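Vusitz Exam Portal: Candidate Guide
Section 4. Setting up your account and registering for the Teacher Entrance Exam

Read this section before you begin. You will need your degree or diploma record, a working e-mail address, and a photo ID. Registration opens in October, and the form must be finished in one sitting.

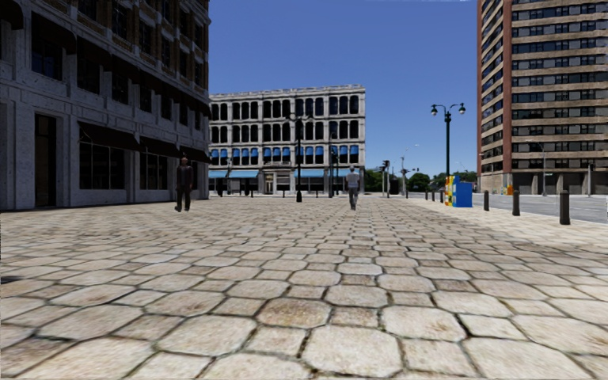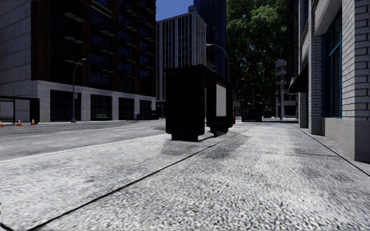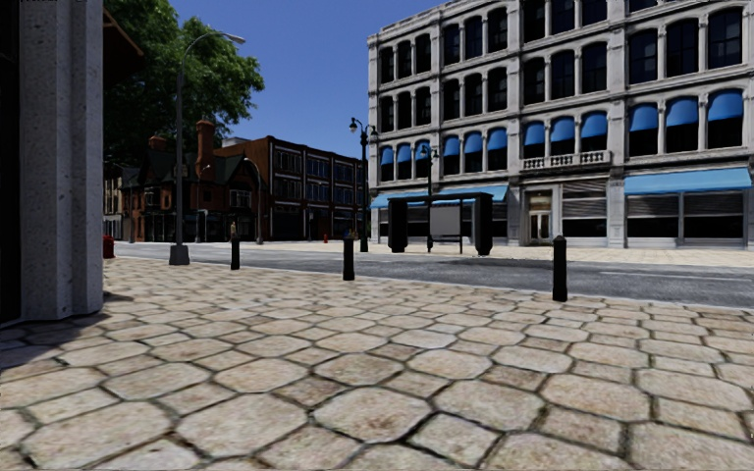
4.1 Before you start

Have these items ready:

- Your teaching certificate number, or your college enrollment number if you are in your final year
- A passport-style photo in JPG format
- A scan of your signature on plain white paper
- A payment card in your own name or a parent's name

Note: The portal signs you out after 20 minutes with no activity. Anything typed on an unsaved page is lost.

4.2 Create your account

1. Open the Vusitz portal and select New Candidate.
2. Enter your full name as it is printed on your photo ID. Do not use initials unless your ID does.
3. Enter your e-mail address and choose a password. The password must have at least 8 characters, with one number.
4. Select Send Code. Check your inbox and type in the code you receive.
5. Select Confirm. Your candidate number is displayed at the top of the page. Write it down.

If the code does not arrive, look in your spam folder, then select Send Again. Each new code cancels the one before it.

Caution: Make only one account. If two accounts are found with the same ID number, both are locked until the help desk has checked them.

4.3 Choose your paper

1. Select My Exams, then Add Paper.
2. Pick the paper that matches the grades you intend to teach. Paper A covers the elementary grades. Paper B covers middle and high school. Paper C is for language teachers only.
3. For Paper B, pick a subject group: math and science, or social studies.
4. For Paper C, pick the language you will be tested in. The general section stays in English.
5. Select Save and Continue.

You may register for Paper A and Paper B together. Paper C cannot be combined with any other paper in the same session.

Note: The subject group cannot be changed after payment. A candidate who picked the wrong group has to cancel and register again, and the cancellation fee applies.

4.4 Upload your documents

1. Select Documents.
2. Upload the photo first. A preview appears on the right.
3. Check that your whole face is showing and that the background is plain. Use Rotate if the photo is sideways.
4. Upload the signature scan.
5. Upload your certificate or enrollment record as a PDF. Put all pages in one file.
6. Wait for the green check mark next to each item before you leave the page.

A file marked Under Review has been received and does not need to be sent again. A file marked Rejected has a short reason next to it. Correct the problem and upload a new copy with a different file name.

4.5 Select a test center

1. Select Test Center and enter your zip code.
2. The list shows the centers with open seats. Most candidates will see Trekside and De Bruijn.
3. Pick a first and a second choice.
4. If you need extra time, large print, or a ground-floor room, check the Accommodations box and attach the letter from your doctor or school.

Seats are given out in the order payments are received. Saving a choice does not hold a seat.

4.6 Pay the fee

1. Select Pay Now. The fee is $90 for one paper.
2. Enter your card details. The charge is listed on your statement under the name Inance, the payment service used by the portal.
3. Stay on the page until you see Payment Complete.
4. Download the receipt and save a copy.

Caution: Do not press the Back button or refresh the page while payment is in progress. If the page freezes, sign out, sign in again, and look under Payment History before you try a second time.

4.7 Print your admission ticket

Tickets are posted under My Exams on November 26, 2025. Print yours on plain letter-size paper. Check the spelling of your name, the paper, the subject group, and the address of the center. Report mistakes through the Corrections form on the same page. Test center staff cannot change a ticket.

4.8 Common messages

Error 911: The ID number you typed does not match the uploaded document. Go back to Documents and correct one or the other.

Session Expired: You were signed out. Sign in and return to the last page you saved.

Seat Not Available: Both of your chosen centers are full. Pick another from the list or join the wait list.

Duplicate Candidate: An account already exists. Use Forgot Password to get back into it.

For anything not listed, write to the candidate help desk, attention Tineke Vermeulen. Include your candidate number in the subject line and attach a screenshot of the message. Do not send card numbers by e-mail.

Section 5 covers the exam pattern, the syllabus for each paper, and the practice test.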